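3.2 Embalagem secundária e perdas

A caixa de papelão pardo segue sendo a embalagem secundária mais usada para snacks em porção individual.

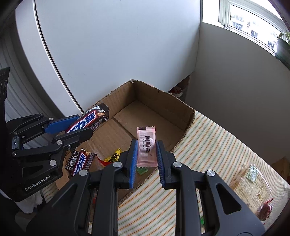 Figura 2. Caixa de papelão aberta e pacote de snack com bordas serrilhadas.

No depósito da Drollano foram avaliadas 215 caixas, empilhadas por 40 dias. As perdas por ruptura da selagem concentraram-se na camada inferior -- mais que o dobro da registrada no topo da pilha.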